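Serving a Bottled Drink in Plastic Cups: Table Setup and Pouring

Last updated: July 14, 2021

This page sets out the procedure for dividing one bottled soft drink between two people at a shared table. It applies to the refreshment tables at the Lonano site and replaces the pouring notes issued in April. Questions about the procedure should be directed to Nabila Pillai. Requests for cups and bottles go to Apolinar Orozco.

Before You Begin

You will need the following items:

One bottle of drink with a screw cap
Two plastic cups of the same size
A clean, dry cloth
Paper towels

Choose cups in different colors whenever possible. Two guests who set their drinks down next to each other can then tell them apart, and no name labels are needed. If only one color is in stock, use a removable sticker on the outside wall of one cup, well below the rim.

Check each cup for cracks by pressing lightly on the wall with your thumb. Discard any cup that has split or has a sharp edge at the lip. Rinse cups taken from open storage and dry them fully.

Bottles must not be shaken or rolled on the way to the table. If a bottle of carbonated drink has been dropped, set it aside and take another.

Preparing the Table

Wipe the tabletop from the back edge toward the front. Allow the surface to dry before placing anything on it, as cups may slide on a damp table.

Move personal belongings, keyboards, and papers to a separate desk. Spills on a bare surface are simple to clean. Spills that reach a keyboard must be reported to Sulastri Tarigan on the same day.

Place the cups upright and side by side, with their rims close together. A small distance between them means that the bottle travels less during the pour, and fewer drips land on the table. The cups should not be stacked or leaned against each other.
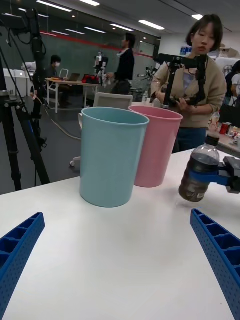 Blue and pink cups on a white tabletop, with the bottle still capped.

Opening the Bottle

1. Hold the bottle upright around the middle, where the grip is firmest. Do not squeeze.

2. Turn the cap a short distance and stop. If the drink is carbonated, wait until the hissing ends.

3. Remove the cap completely and place it top side down on the cloth.

4. If foam rises into the neck, close the cap again and wait two minutes before another attempt.

Bottles should be opened away from the cups and away from the face. Staff who have difficulty with a tight cap may use the rubber grip pad kept in the Skorix drawer.

Pouring

1. Bring the bottle over the first cup. Keep the neck above the rim, without touching it.

2. Tilt the bottle slowly until the drink begins to run. Aim for the inside wall of the cup. A stream that falls straight to the bottom produces more foam.

3. Fill the first cup halfway, return the bottle to the upright position, and move to the second cup.

4. Fill the second cup to the same height.

5. Return to the first cup and top it up, then the second. Stop well short of the rim on both. Pouring in two rounds gives an even share, including when the bottle holds less than expected.

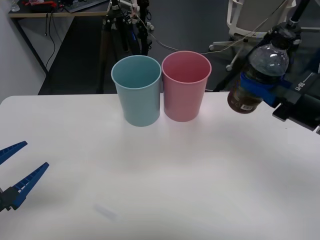
Cups side by side toward the back of the table. The bottle is held at a slight tilt.

Tapered cups hold more in the upper half than in the lower half. A cup that looks half full by height contains less than half of its capacity, and portions should be compared by looking at both cups at eye level.

A light cup may tip if it is bumped while empty. Where this is a concern, a second person may steady the cup with two fingers near the base. Fingers should not be placed on or inside the rim.

After Serving

Replace the cap tightly, wipe the neck of the bottle, and return any remaining drink to the refrigerator. Write the date of opening on the label. Opened bottles are discarded at the end of the following working day.

Blot spills with paper towels before wiping. Dark drinks leave a sticky film on white surfaces, so finish with a cloth dampened in warm water and a small amount of dish soap.

Wash reusable cups by hand and dry them upside down on the rack. Store blue and pink cups in separate stacks of no more than 8. Empty bottles go into the Ngui recycling bin beside the door, with caps removed and placed in the smaller container.

Supplies

The current stock record lists 2,905 cups, of which 1,954 are held in the Prakness storeroom. Intan Wijaya updates the record. Mawar Tarigan holds the storeroom key.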